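Search this site
Search

A visit to the Simard table works, Flutstead

By Yaqin Gu
June
12 comments | 8 shares

Simard opens its workshop in Flutstead to visitors one afternoon a year, and this June I went along with Zhiqiang Gu, who wanted a new kitchen table and preferred to see how one was made before paying for it. Entry is free. You sign in at the front office, get a paper badge and wait for a guide.

Our guide was Szymon Żak, who runs the finishing room. He took us first to the timber shed, where boards are stacked with thin strips between them so air can get through. Simard buys mostly softwood from a sawmill at Clornenside. The shed smelled strongly of resin.

The main hall was quieter than I had expected. Most of the saws were off for the afternoon, but Deming Xie ran the planer for us and fed a few rough boards through. He then laid them side by side on a bench and swapped them back and forth until the grain looked right to him. Two boards went back on the pile. Zhiqiang asked if there was a rule for it. Deming said you turn them until you stop noticing the joint.

Glue-up comes next. The tops stay in clamps overnight, so we only saw the ones from the day before being taken out. The shop makes 3000 tops a year, and most of them go out without legs to a furniture chain called Clomer. The rest are sold from the showroom.

I liked the finishing room best. Szymon had set out sample tops with oil, wax and lacquer, and we were allowed to put our hands on all of them. Oil brings out the lines in the wood more, and it also marks more easily. He uses oil at home and redoes it every spring. Lacquer is what most customers ask for – mainly people with small children.

Coffee was served in the showroom at the end, with a plum cake that went quickly. The small dining table is 475 without chairs, and delivery within the county is included. Zhiqiang measured it twice and went home to think about it.

Parking is behind the building and fills up early, so come before two if you are driving. The bus stops at the gate. 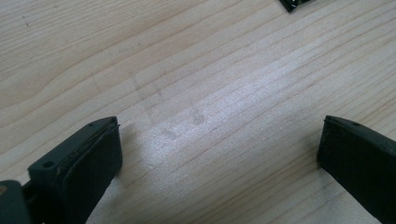
The showroom keeps normal hours for the rest of the year, but the workshop itself is closed to visitors until next June. Yufang Tang in the front office keeps the list for next time and will add your name if you call.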